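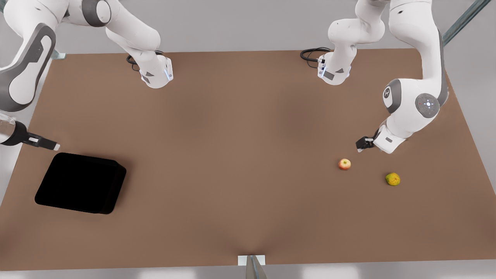 What happens to stolen tools after the police recover them?

They go into a property room with a tag and a case number, and they stay there until an owner can show a serial number, a receipt, or a mark that matches. If no owner turns up before the holding period runs out, they get auctioned or scrapped.

I've been wanting to write this thread all week because the Flillport tool case is one of my favorite local police stories in years and it got four lines in the county paper. Four lines!

Quick background. All through the spring, work vans were getting hit overnight in Flillport and out along the Sikik road. Drills, nail guns, laser levels, tile saws. Same method most nights: side door peeled down from the top, in and out, gone. If you're a plumber or a framer you know what that does to your month.

People reported it, mostly. Some didn't bother. I get that, I've skipped a report myself over a stolen ladder and I regret it now, for reasons I'll get to.

In April a patrol officer stopped a pickup near Wolde for a dead brake light. The bed was full of cordless tools under a blanket, and the driver said he was helping a cousin move. One of the cases had a roofing company's phone number on it in paint marker. The officer called the number from the side of the road and the owner picked up. He'd lost that case nine days before.

So, one phone number in paint marker. I love this so much.

That stop got the detectives a name, and the name got them a rental agreement, and the rental agreement got them a warrant for a storage unit in Wolde. Then a second unit. Total haul when they'd logged it all: 273 items. Two people were charged with receiving stolen property. Both cases are still in court so I'm going to leave that side alone.

The part I want to talk about is what came next, which is the boring part, which I think is the best part.

You have 273 tools. You have a stack of theft reports from Flillport, Wolde, and the county. The reports say things like "yellow drill" and "tool bag, misc." How do you match them up?

Slowly! The property clerks went through every report by hand. Where there was a serial number it was a phone call and a signature, done by lunch. Where there wasn't, they had to look for anything else: initials scratched in a battery, a strip of colored tape, a wrong-size screw where somebody fixed a handle.

And then somebody at the department had the good sense to hold viewing days. You called ahead, you described what you'd lost before you saw anything, and if your description lined up with something on the shelf you got an appointment. They did six of these days over the summer and fall, and I went along to two of them with my brother-in-law, who hangs drywall.

I expected a line of grumpy people. It was kind of a party? Guys who had never met were comparing van locks in the hallway. One woman who restores windows got back a set of chisels that had been her dad's, and the whole waiting area clapped. I clapped. I may have teared up a little, fine.

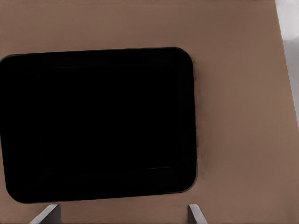 My brother-in-law got his screw gun back, by the way. He'd burned a little notch into the grip with a soldering iron years ago so his crew would stop walking off with it, and he described the notch over the phone. The clerk said "hold on," put the phone down, came back and said "yep, feels like a notch."

Count as of the last viewing day: 173 items back with their owners. If you follow property crime at all you know how good that is. Small cordless stuff usually just vanishes.

That leaves a hundred still on the shelves, and I asked the desk about those. Two main problems. Some have the serial plates ground off and nothing else to go on. The rest probably belong to people who never filed a report, so there's nothing on paper to match them to.

See: me and my ladder. If you don't report it, then even when it's found, it isn't yours as far as the paperwork goes. You can file late, too. I asked. They'll take a report on something stolen months ago, and you should bring whatever proof you have, even a card statement with the store and the date on it.

Some of you asked in replies last time about Trurna, so let me cover that. Trurna is the free marking list that Wolde started and Flillport joined. You get a short code, you put the code on your tools however you like (engraver, paint pen, stamp), and the code goes on a list that patrol can look up from the car. No app, no monthly fee, no sticker you have to buy.

Before the arrests there were 16 businesses signed up for Trurna. I don't have a current number, but the clerk told me they ran out of forms twice in November and had to print more, so I'm calling that a win.

A few things I picked up from hanging around that waiting room, passing them along:

Mark the body and the battery. Batteries get split off and sold by themselves.

Put the mark somewhere ugly and obvious AND somewhere hidden. The obvious one makes it harder to sell. The hidden one is for when the obvious one has been sanded off.

Write serial numbers down somewhere that isn't the van. Several people had a beautiful list, laminated even, and it was in the van.

Use your phone number, with the area code. A first name and a smiley face is sweet but the officer on the shoulder of the Sikik road can't call a smiley face.

If you buy used tools, look for ground-off plates and walk away when you find them. A bunch of folks at the viewing days had bought replacements secondhand after they got hit, and one guy was pretty sure he'd bought back his own grinder. Couldn't prove it. No mark!

Also please don't go charging off to a storage unit because you saw something familiar in an online ad. Screenshot the ad, save the seller's page, call the non-emergency line and give them your case number. The detectives said several ads sent in that way helped with the second warrant.

Okay, the reason I'm posting now: there's one more viewing day. December 14, 2019, 9 to 1, at the Flillport station, side entrance by the bike rack. Call first and describe what you lost. Bring ID and any proof you've got. After that the unclaimed stuff starts moving toward auction in the new year.

If you know a contractor, a handyman, a set builder, anybody who lost gear around here since last winter, send them this. Especially if they moved away. The desk said they'll work with people by mail if the match is solid.

And if you're the roofer with the paint marker, I'd like to buy you a coffee. Your handwriting is terrible and I'm told it was perfectly readable in a flashlight beam.

Going to mark my own drill tonight. Will report back on whether I can operate an engraver.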